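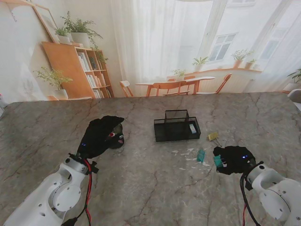

Trails > Old Towns > Walking the Tascombe walls

Search this forum Go

Tascombe town walls, which gate to start from?

maplefoot
I have one afternoon in Tascombe in March and want to walk as much of the old wall as I can. Is the whole loop open? My book says to start at Rutherford Gate.

r_amano
Start at Rutherford. You get the climb out of the way early and the river side is flat after that. The loop took me about two hours with stops.

stonecount
I'd go the other way. If you start at the Flallinero tower the steep part is downhill, and the light is better on the river late in the day. There are 70 steps at Rutherford and they're uneven.

r_amano
Uneven steps are worse going down — my knees would take the climb every time.

maplefoot
Is the wall really from 1005? The book says so.

stonecount
The lower courses by the river, maybe. Most of what you walk on was rebuilt much later.

gatehouse_lou
The sign at the tower says 1005. I don't see why we should doubt it.

stonecount
The sign is for the first gate, which is gone. Read the second paragraph.

maplefoot
OK, Rutherford first. Thanks, both.

Comments

Toshiko Yokoyama: The stretch behind the market was closed when I went. You have to drop down to the street and come back up by the chapel.

Rin Amano: Open again now. Bring water, the only fountain is at the tower.

pell22: Went with Flallinero first and liked it fine.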